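Gadar Community Boards > Hand-held grippers > Rules and good practice

Thread: When do you call a fold "done"? (house rules draft)

rparsons wrote:
OK so I've been asked to write up our house rules for clothes-folding sessions, the ones we do in real bedrooms with the hand-held pairs, and I'd love some eyes on them before they go to everybody. Our old sheet was 18 lines long and people read maybe the top of it. Mine is shorter!

What I have so far:

Start with both grippers open and in view.
One garment per take. If you drop it, keep going, don't restart.
Leave the rest of the bed how you found it. No tidying the sheets or lining up the cushions first.
End with the jaws open and clear of the garment, hold for 2 seconds, then stop.

The last one is where I expect a fight. I want open jaws at the end every single time, even on puffy stuff that might spring back. 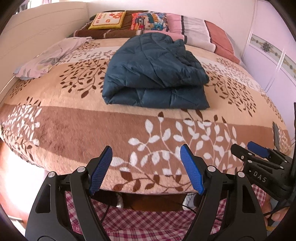
Page last changed: January 27, 2021

With a padded jacket like the teal one I'd call it done at a thick rectangle. I'm not asking for store-shelf flat, you'd be there all day. Thoughts?

Ryan Parsons

kettlebird wrote:
Yes to the open jaws. We had a batch from last April where half the takes ended with the pads still pinching the sleeve, and then you're guessing whether the person was finished or just got bored and hit stop. Drove me nuts.

I'd go longer on the hold though. 2 seconds is nothing when you're tired, people count it as "one-two" and they're out the door.

mossy_dan wrote:
I'm going to disagree on the "no tidying" rule. I get why it's there, but a lavender sheet bunched up on the side like that is going to get snagged sooner or later, and then your folding take is a sheet-dragging take. At Careo we let people clear a space as wide as their arms and leave everything else alone. Works fine.

rparsons wrote:
@mossy_dan see, we tried clearing and people can't stop themselves. You say "clear a space" and they make the whole bed, pillows and all (I did it too, I'm not proud). Every bed came out looking like a hotel. If the sheet gets snagged, it gets snagged, and you write that in the notes.

@kettlebird how long would you go?

kettlebird wrote:
I'd say 10. Nah, kidding, you'd have a mutiny. Just make them say "done" out loud before they hit stop, it slows everyone down.

Birex_fan_88 wrote:
Can you add something about cables please? There's one running down from the right-hand gripper and another looped on the floor under the bed. Our rule is look at the floor before you pick anything up, and nothing looped where your feet go. I don't care much how the jacket looks but I do care about somebody going over backward with a gripper in each hand.

mossy_dan wrote:
+1 on cables, put that at the top and not the bottom.

Still don't agree about the sheet lol. Kiiskinen's handout splits it, "move what touches the garment, leave what doesn't." Maybe steal that?

rparsons wrote:
Ooh, I could live with that wording. Cables are going in as rule one. I'll keep the 2 seconds and add saying "done" and see who complains. New draft goes up in this thread once I've retyped it, so keep them coming, especially if you fold a lot of bulky stuff.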